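Ticket: Narier recipe app – batch scaling gives wrong amounts
Status: Resolved
Opened: August 7, 2024

Hi all! I love this app and cook from it nearly every night, so I'm hoping for a quick fix. When I scale my granola from 10 servings to 21, the oats go up as they should, but the honey stays at 300 g. Same thing on my tablet and on the web version. 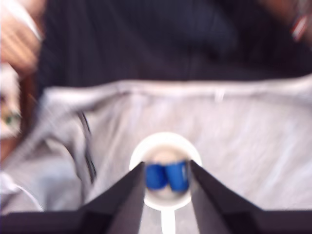
Tried so far: logged out and back in, cleared the cache, deleted the recipe and typed it in again. Honey still stuck. Oats, nuts and seeds all scale perfectly – it's such a nice feature when it works!

Reply from Hebden support desk:
Thanks for the clear report. Could you open the honey line in edit mode and tell us if there is a small lock next to the amount?

Update:
Yes, there's a lock! I never noticed it. Tapped it, saved, scaled again, and the honey now reads 630 g. Wonderful! I also tested my big Hondton bake sale recipe, which starts with 1000 g of flour, and every line in it moves the way it should.

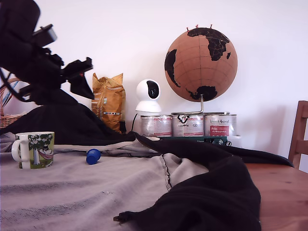
Attachment 2: golden-yellow bag standing against the white wall.

One small wish while I'm here – could locked lines show up in a different color? I'd have spotted it right away.

Reply from Hebden support desk:
Great idea, passed on to the app team in Zornedska for the October release. Closing this ticket now. Enjoy the granola!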